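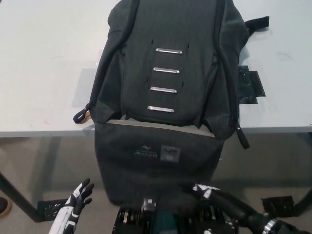
Ticket: Side zipper stops partway, gray backpack
Print this page | E-mail this page

Status: Closed
Desk: Hepburn repair counter
Handled by: Archie Menzies
Received: July

Problem as reported
Customer says one of the two side zippers on a charcoal backpack sticks near the bottom curve. It closes from the top down to the curve and then needs both hands. The other side runs fine. The bag is used for commuting and was on a beach trip before the trouble began. Customer has already tried pencil lead and a bar of soap. No change after the pencil, worse after the soap.

Bag details
Dark charcoal woven fabric, Peak Design logo on the lower pocket section. Four silver metal bars down the middle of the main panel. Light gray trim across the seam above the lower section. Black loop pulls on the side zippers. Customer wants the original pulls kept.

Log

9:10 Emptied the bag and checked the pockets. Found one pen cap and a receipt, bagged both for return. Laid it face-up on the white table to work on the zippers.

9:25 Ran both sliders by hand. The good side is smooth end to end. The bad side catches at the lower curve every time, same spot. No missing teeth. Lining is not caught in the slider.

9:40 Went over the teeth with a dry nylon brush. A lot of sand came out, plus soap flakes. Slider moved a little farther before catching.

10:05 Wiped the curve with a damp cloth and lukewarm water, no detergent. Repeated until the cloth came away clean. Left the bag open to dry at the back of the shop.

1:30 Dry. Still catches, but lightly. Looked at the slider under the lamp and the rear edge is spread a bit wider on one side. Squeezed it gently with the small pliers, a little at a time, testing between squeezes.

1:50 Put one drop of Grelow zipper lubricant on the teeth and worked it through. Wiped off the extra so it won't mark the fabric.

2:15 Opened and closed it 80 times empty. No catch. Packed the bag with towels until the sides were tight and did 26 more. Slight drag at the curve when full, same as on the good side.

Not done
Did not replace the slider. If it spreads again it will need a new one, and we would order that through Gelau. Allow 5 working days.

Notes for customer
Please don't use soap or wax on it again. Brush the teeth after sand or grit gets in. When the bag is full, hold the fabric flat at the curve before pulling.

Charge: cleaning and adjustment only. Pen cap and receipt are in the envelope with the bag.

E-mail this ticket | Print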